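4.2 Who reads the returns policy

Of the 1,162 parcels in the Suddale sample, 534 were sent back, and 106 of those arrived after the return window had closed. We had expected the late senders to be people who never opened the policy. Most had opened it. They had then met the phrase "within the applicable period of receipt, as defined below", and several told us they had looked below and found a paragraph on gift cards. Ventura and Yuen report much the same for shoe retailers, though their gift-card paragraph was better written. 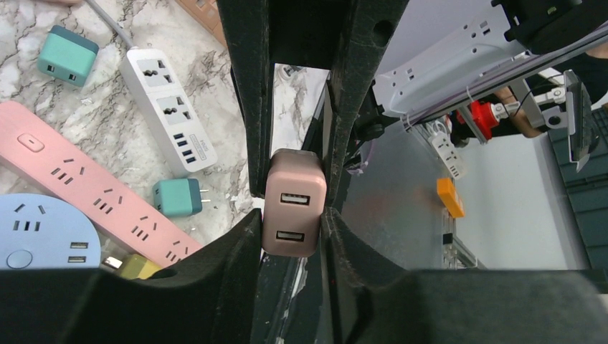
Policies also disagree on when receipt happens. Mitden starts its clock when the courier scans the parcel, Marnier when the buyer signs for it, and Suddale, until its December revision, on both occasions. Staff settled the matter case by case, usually in favour of whoever had rung most often. Figure 7 plots refunds granted against calls made, and the slope will cheer the stubborn.

We coded each late return by the reason the buyer gave. "Could not find the label" led the list, followed by "was away". One buyer wrote only "see previous letter"; Suddale has no record of a previous letter, but it did pay the refund. We kept the case in the sample under "other".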